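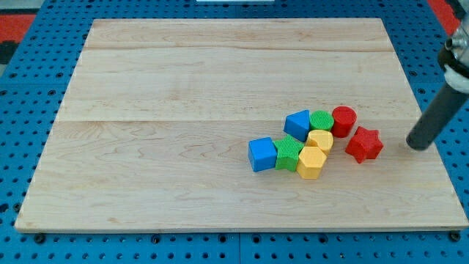
Plirno Blocks: read me first

Hi! I'm Hậu Trương, and I look after the Plirno block set and the little pile of notes, patterns and sorting games that goes with it. This file covers what's in the folder, how I use the blocks, and a few things I wish I'd written down back in June when I started.

What the set is

Small colorful wooden blocks in blue, green, yellow and red. They remind me a lot of the pieces from a toy shape sorter, and the tops have a slightly bumpy texture that I've gotten weirdly fond of (your fingertips notice it before you do). A sorting game usually uses a handful of them, with two of each color. That's enough for matching pairs, and it still leaves room on the board to push things around.

What's in the folder

patterns.txt has the layouts, 24 of them, from "everything in a heap" up to the ones Giang Ngô came up with, which are mean.
games.txt has the rules. Most are one paragraph. If a game needs more than one paragraph I lose interest, and so does everybody else at the table.
log.csv is my record of rounds played, 300 rows so far. Columns are pattern, game, who played, and a notes field that is mostly me complaining.
changes.txt is what it sounds like.

The board

I play on a wooden board made from pale planks. It's a light beige with some pinkish, swirly grain in it, and blue, green, yellow and red all show up nicely against that. The seams between the planks turned out to be really handy! I treat the one near the middle as a line in a lot of the games: blocks start on the wide plank on one side of it, and they have to cross over to count. You don't need a board like mine. A tray works, a kitchen table works, and if there's no seam you can lay down a piece of string.

Mine sits on top of a blue surface with holes punched all over it. If a block rolls off the board during a round, put it back where it started and keep going.

How to play the basic game

Put the blocks in a loose cluster on the near side of the line. Don't tidy them up. Read the pattern out loud once, then set the sheet face down. Move one block at a time across the line until you think you've matched it, then flip the sheet over and check. I allow two peeks per round, and Giang allows none, so agree on that before you start or you'll be arguing by the third pattern.

The color version ignores shape completely. The shape version ignores color, and it's a lot harder than it sounds (I still grab by color every single time).

Things to know about the log

Patterns 1 to 18 were played a lot more than the rest, so don't read too much into the totals. I changed the peek rule partway through and marked that in the notes column, but I didn't go back and fix the older rows. A few rows have no player name. Those are probably me.

Also, "Britotby" in the game column is the relay version for two teams. It used to be called Ivel, and you'll still find the old name in the early rows. Same rules!

Care

Dry cloth for the board, slightly damp cloth for the blocks, and let them air out before they go back in the bag. Please don't soak them.

Still to do

Write up the Georgiev layouts properly (right now they're pencil sketches)
Add a shorter game for little kids
Fix pattern 11, which has the same block listed in two spots

If you make up a pattern, send it to me or Giang in the same format as patterns.txt, one block per line, and I'll add it with your name on it.

Last updated 31st October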